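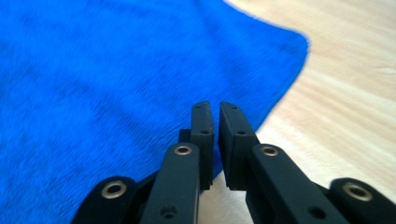 How to teach a machine to fold a cloth (and how to tell if yours really can)

I get asked the same thing at every family do: "So when can I buy one that does the laundry?" My answer has been "not yet" for long enough that my sister now says it along with me. But if you've got a gripper of any kind on your bench and would like to find out for yourself, folding a cleaning cloth is a lovely place to start. It's cheap, it's safe, and it will show you in one afternoon why your tea towels are still your problem.

I do my testing in the evenings in Cundley, mostly at the kitchen table, with a lot of nagging by email from my friend Hamisi Koech, who knows far more about fingers than I do.

What you'll need

A microfibre cloth. Get a fluffy one in a strong colour that stands out from your table – blue on pale wood is great.
A two-finger gripper, either held in your hand or fixed to an arm.
A table you can wipe down, with a decent light over it.
A notebook. Please use the notebook!

Step 1: Fold it yourself, slowly

Put the cloth down flat and fold it in half using only one finger and thumb. Go at half your normal speed and watch what you do. I found I slide my nail under the edge, roll it up a touch, pinch, and only then lift. Three little moves before the fold has even begun, and I'd never noticed any of them. Write yours down, because they're more or less your programme.

Step 2: Get the edge

This is the hard bit, so give it most of your time. Line the two fingertips up with the place where cloth meets table and open them just wider than the thickness you want to grab. Come in low. If you come in from too high you'll press the cloth flat and close on nothing, and if you come in too far you'll pick up a great fistful from the middle (which looks like a success until you try to fold it).

A small ruck near the edge is your friend. If the cloth is lying dead flat, push it forward a little with closed fingers until a lip comes up, then open and pinch that. Hamisi calls this cheating. I call it what everybody does with a fitted sheet.

Step 3: Lift, carry, lower

Lift only as far as you need to clear the table. Move across in a low arc and set the edge down before you open the fingers. My early tries all let go in mid-air and the cloth flopped wherever it fancied. Go slower than feels sensible. You can speed up later.

Step 4: Smooth it

Close the fingers and stroke from the fold outwards. Fluffy cloth likes to cling to itself, so you may need a second pass. Don't press hard or you'll drag the whole thing along and undo the lot.

Step 5: Mess it up and go again

Here's where people fool themselves, me included. Anyone can get a nice fold from a cloth that starts in the same spot every time. Pick it up, drop it from chest height and start from wherever it lands. Do that 20 times without tidying it first and mark each one yes or no. "Nearly" is a no.

My own run with a routine I'd named Clavel got to 200 tries in the end, spread over most of March, and the misses bunched up almost entirely at Step 2. Once it had hold of a proper edge, the rest went fine more often than I'd expected.

So, can they do chores yet?

With one cloth, on one table, in good light, I'd say you can get something quite respectable. Swap in a thin cotton napkin, though, or a sock, and you're back to the notebook. That's the gap between a good demo and a basket of washing, and I'd be wary of any video that only ever shows the one towel.

I'm going to try stacking folded cloths next, and if that goes well, wiping down the table with one. If you have a go yourself, send me your yes and no marks, and do tell me what cloth you used. I'm especially keen to hear from anyone who's managed a flannel.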